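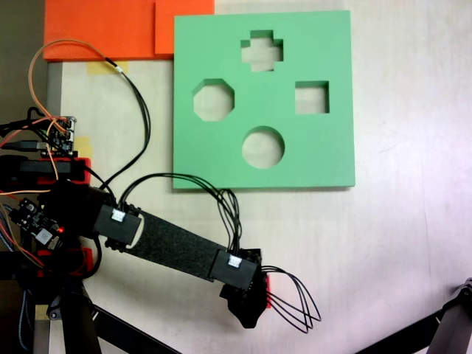 Torben Hinrichs
Fiction contributor

The Andrade Method

The man from Durkeveo had been talking for twenty minutes before my aunt asked him what it cost.

"We'll get to that," he said.

"I'd like to get to it now," she said. "I have a roast in."

We were in the back room of the Grindville library, eleven folding chairs and a coffee urn, on a Wednesday evening in November. The flyer had promised that anyone could recover a lost memory in a single sitting. My aunt had brought me because I drive, and because she wanted a witness. She had been a claims adjuster for most of her life and did not like to hear a thing only once.

The man's name was Furnari. He had a good coat and a bad haircut, and he kept touching his own temple when he said the word "retrieval." Durkeveo, he told us, was the company. The Andrade Method was what the company did. Andrade herself was a woman in a photograph on the first slide, looking off to one side at something she seemed to approve of.

"Is she a doctor?" my aunt asked.

"She's the founder."

"Of what, though? Before this."

He went to the next slide. A graph climbed from left to right. There were no numbers on it, only the climbing.

Lok-yiu Chiang put her hand up. I knew her a little from the post office, where she worked the second window. Her husband had died in the spring. She asked if the method could find something specific, or if you had to take what came.

"Something specific," Furnari said. "Absolutely. What did you have in mind?"

"A song," she said. "He used to sing it in the car. I know I heard it a hundred times, and I can't get any of it. I can get the car."

The room went quiet. I looked at my aunt, who was looking at Furnari, the way she used to look at a dented fender.

He asked Mrs. Chiang to come up and sit in the chair at the front. He had her close her eyes and put her hands flat on her knees. He lowered his voice. He said she was in the car now. Was it daytime?

"I guess so."

"You guess, or you see it?"

"It's daytime," she said.

"And he's beginning to sing."

I will say he was good at it. He left long gaps. Somebody's chair creaked and he held up a finger without turning around. He told her the song was low, and she nodded. He told her it was slow, a little sad, and she nodded at that too. Then he started to hum, very softly, four or five notes that went down and came partway up again. They could have been the start of nearly anything. Mrs. Chiang's mouth moved, and after a minute she was humming along with him, and then a little ahead of him, and there were tears going down both sides of her face.

People clapped. The man beside me clapped hard.

"That's it," she said when she opened her eyes. "That's the one."

Furnari helped her back to her seat and told us that was 7 minutes of work. The full course was 29 sessions. There was a deposit of 116 dollars to hold a place, and the balance came to an even 1,000, which could be spread out. He had the forms with him.

My aunt stood up and put on her coat. "Did her husband sing slow?" she said.

"I'm sorry?"

"You told her it was slow. I'm asking how you knew."

"I was guided by her breathing."

"Huh," said my aunt.

She didn't make a speech. I had expected one, and I think so had he, because he took half a step back toward the projector. She just walked down the row to where Mrs. Chiang was sitting with a pen in her hand and the form on her knee, and bent over and said something I couldn't hear. Mrs. Chiang shook her head. My aunt said something else. Mrs. Chiang laughed, a little wetly, and signed.

In the car I asked what she had said.

"I told her it was the first part of 'Red River Valley,' more or less, with the end bent."

"What did she say?"

"She said she knew that."

We had the heater on and it was blowing cold. I waited for the light by the feed store, which is a long light with no one ever coming the other way.

"So why would she sign?"

"I asked her that too. She said her husband only ever sang fast. Hopping around, silly stuff, made her crazy. She said when that fellow started in on the slow one she almost got up and left, and then she thought, well, she'd sit there anyway."

"And cry?"

"Apparently."

The light changed. I drove through it and past the school and the dark bank. I said it was still a swindle.

"Of course it's a swindle," my aunt said. "I took a form for the address. I'm going to write to somebody."

She held it up to the dashboard to read the fine print, and when she couldn't, she asked me to pull over.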